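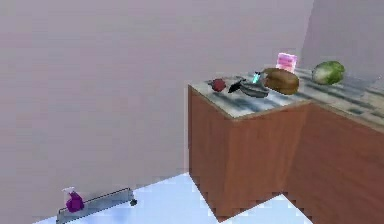 Section 4: Plan the purchase before you make it

Plenell lets you build a kitchen on screen and try jobs in it before you spend money on an arm. This section covers the part between "we'd like a robot" and "who signed for this?" Work through it with a saved layout open. The corner kitchen that comes with the starter set will do if you haven't made your own yet.

You will need:
your layout, saved and named
a tape measure, and the real kitchen it is going to measure
the budget sheet from the Dreltmont planning pack
someone who is allowed to say no

4.1 Write down the jobs

1. Open the Jobs tab and add one line for each thing you want done. "Move the bread to the bowl" is a job. "Help out in the kitchen" is a wish, and the form will reject it.

2. Put each job in one of two columns, Must or Nice. If everything lands in Must, go and have a cup of tea and start again.

3. For every job, name the things to be handled. Our starter kitchen has a loaf, a cabbage, a small red fruit and a shallow grey bowl on the worktop, and between them they ask quite different things of a gripper. A cabbage is wide and round. Bread squashes. A supplier who quotes for "assorted groceries" has left you to find this out at home.

4. Mark any job that happens off the worktop. The starter kitchen has a purple spray bottle down at floor level, with a long grey rack, well away from the counter. One arm fixed to the worktop may never get near it, and a second arm costs what the first one did.

Note: Floor jobs are where budgets go to die. Flora Baxter at Larkolden moved all of hers to the Nice column on the first morning and has not been seen to regret it.

4.2 Measure the space

5. Measure the depth of your worktop from the front lip to the wall. Enter it under Room > Surfaces. Do this even if you are sure.

6. Mark the clear stretches. In the starter layout the right-hand end of the counter has nothing on it, so it is the natural place to try a base first. Your own clear stretch probably has a toaster on it. Decide now who is moving the toaster.

7. Drop the arm model in and turn on Show Reach. Anything outside the shaded area is out of reach, however encouraging the brochure was.

8. Check the awkward spots. Things stood behind other things are harder to fetch than they look: the pink box in the starter layout stands behind the loaf, so a plan to pick up the box may begin with moving the bread. Add that as a separate job.

Caution: The walls in the starter kitchen are plain, with no sockets. Yours will need at least one, in the right place. An electrician is a separate line on the budget sheet, and it is the line most often found to be blank.

Caution: Plenell's cabinets are drawn as solid panels. It does not know what your worktop can carry. Ask a fitter before you bolt anything down.

4.3 Fill in the budget sheet

9. Enter the price of the arm. Enjoy this moment, as it is the last simple number on the sheet.

10. Enter the gripper, the mount, the cables and the stop button. Sosa sells these as a bundle. Check that the bundle contains all four before you celebrate.

11. Enter delivery and fitting. If your kitchen is up a flight of stairs, say so to the supplier in writing.

12. Enter 9 days of staff time for setting up. People like to put two. People are wrong, but the sheet will accept it.

13. Set aside a reserve for spares. We suggest £3000 for a first arm — less if you already own one and know its moods.

Note: Baltasar Quezada keeps the master copy of the sheet. The current version is marked 7/4/19. If yours has a yellow column, it is an old one and the totals don't add up.

4.4 Run the trial

14. Set each Must job to run 70 times, with Shuffle Objects switched on. Without Shuffle you will learn that the arm can pick up one loaf in one spot, and so can a coat hook.

15. Read the Failures list before the Passes list. Form 121 asks for both, and it asks in that order.

16. If a job keeps failing, change the gripper in the model before changing the arm. Grippers are cheaper.

17. Save the results and send them with Form 121 to Yevdokiia Pavliuk, who approves anything with a plug on it.

Caution: A pass on screen is a reason to ask for a loan unit. It is no reason to place an order. Real bread has crumbs.

Once the form comes back signed, go to Section 5, Choosing a Supplier. If it comes back unsigned, return to step 2.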